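Section 4. Folding and storing the cloths

Goes with the Reden table cover and the loose cloths from the Trarnley set. If you only have the cover, skip 4.5. Washing is in section 3, don't fold anything until you've read the drying part of it.

Notes by Mulugeta Tilahun, updated August. Older copies say to roll the cloths. Don't roll. Throw those copies out.

## 4.1 Before you start

You need:

- a hard flat table, wiped and dry
- the cloth, fully dry
- a storage sleeve (Derese, the wide one) or a clean drawer
- tissue paper, 2 sheets per cloth

Hands washed, no hand cream. Rings off if they have a setting that sticks up. Watch bands too.

Table should be bigger than the folded cloth, doesn't have to be bigger than the open one. Let the extra hang over the far side, never your side, you'll lean on it.

**Caution:** Red cloths can bleed color when damp. If any part feels cool or clammy, stop and hang it up again. Do not fold a damp red cloth on a white or pale surface and do not leave it there overnight.

**Note:** Smooth tables are fine. Bare rough wood is not, it snags.

## 4.2 First fold

1. Drop the cloth on the table in a heap. Doesn't matter how it lands.
2. Find one corner. Any corner. Pull it toward you, then slide your hand along the edge until you hit the next one.
3. Work the long side out left to right. Pull from the edges. Don't push from the middle, pushing makes new creases under the old ones.
4. Bring the near part up so you get one long fold line running side to side. A strip of the under layer may show along the front. Fine for now, gets fixed in 4.3.
5. Hold the left end still and lift the right end a little to let the layers drop. If the back edge stands up in a flap, leave it till the right side is down.

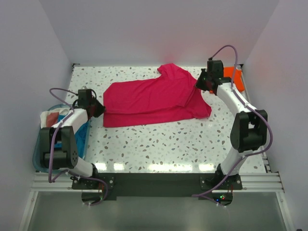 6. Lower the right end slowly. Flatten any bulge at the front right corner before you go on, it only gets thicker with each fold.
7. Now the back flap. Pull it away from you, lay it down, one pass with the flat of the hand.
8. Check the left edge is straight. If the left edge is straight the rest can be corrected from there. If it isn't, go back to step 3.

**Caution:** Lift by the edge only. Pinching up the middle of the cloth leaves a point that shows for days, and on the heavier Reden cover it may not come out without an iron.

## 4.3 Evening up the layers

This is the part people rush. Four minutes, less once you've done a few.

1. Put one hand flat on the fold line. Keep it there.
2. With the other hand take the top layer by it's corner and bring it even with the one below.
3. Do the other corner.
4. Smooth from the fold line out to the open edges. Always that direction.
5. Run a finger under the top layer to feel for lumps. A lump is nearly always an inside corner that turned back on itself. Reach in, pull it out, smooth again.
6. Fold in half again, end to end. Then once more if it's going in a sleeve.

**Note:** Seams won't line up perfectly with each other after the second fold. Don't chase them. Line up the outer borders and let the seams sit where they sit.

## 4.4 If it bunches

Happens most with the loose cloths, they're lighter and slip. Usual signs: a loop standing open on one side, layers crossing at an angle, little puckers under the top flap where there's more fabric than there should be.
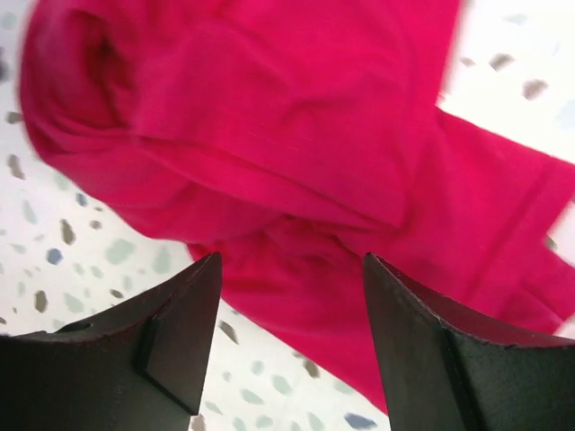 *Fig. 4-2. Bunched cloth. Rounded loop at upper left, small creases under the edge of the middle flap.*

To clear it:

1. Stop pulling. Pulling tightens the puckers.
2. Open the loop first. Hand inside, spread your fingers, lay it back flat.
3. Lift the top flap by its corner and turn it back over itself so you can see what's under.
4. Smooth the under layer by itself.
5. Bring the flap back down. Edge to edge, not corner to corner.
6. Any corner still poking out at the side, tuck it in line or pull it all the way out. Half way is no good.

If it takes more than two tries, shake the cloth out and go back to 4.2. Faster than fighting it.

**Caution:** Don't use clips, pins or weights to hold a fold while you fix another one. Clips mark the weave, pins leave holes. A second person is better, one on each end.

## 4.5 Sets and stacking

For the loose cloths. The full Trarnley set is 14. Fold them all the same way or the stack leans.

- Fold edge facing front, open edges to the back.
- Reds together, whites and creams in a seperate sleeve. Always.
- Tissue on top of the first cloth and under the last one.
- Don't press the stack down to make the lid close. Take some out.

A shelf liner is OK if it's plain. The printed Suritano liners leave ink on pale cloth in warm weather, keep them for the kitchen drawers.

If cloths go out to a hire or an event, fold again when they come back even if they look untouched. They'll have been squashed in the van.

## 4.6 Storage

1. Slide the sleeve over the fold edge first, not the open side.
2. Push the air out with your forearm. No vacuum bags.
3. Lay flat. Standing on end, the layers sag to the bottom.
4. Refold along different lines every couple of months. Old lines turn into wear lines and then into splits.

Keep out of direct sun, red goes first. Keep away from hot pipes.

## 4.7 Quick problems

| Problem | Do this |
|---|---|
| Hard crease won't smooth out | Cool iron from the back, through a plain white cloth. Nothing hotter. |
| Strip of under layer shows along the front | Redo 4.3, steps 1 to 4 |
| Folded cloth thicker on one side | Inside corner turned back, see 4.3 step 5 |
| Color on the table | Damp cloth, dry at once, then check the fabric is dry |
| Musty after storage | Hang open one full day, no spray |

Replacement sleeves and tissue: order by Friday noon to go out with the next delivery. Tissue comes in packs of 400 sheets. Give the cloth size, not the table size.

Ironing and stain treatment continue in section 5.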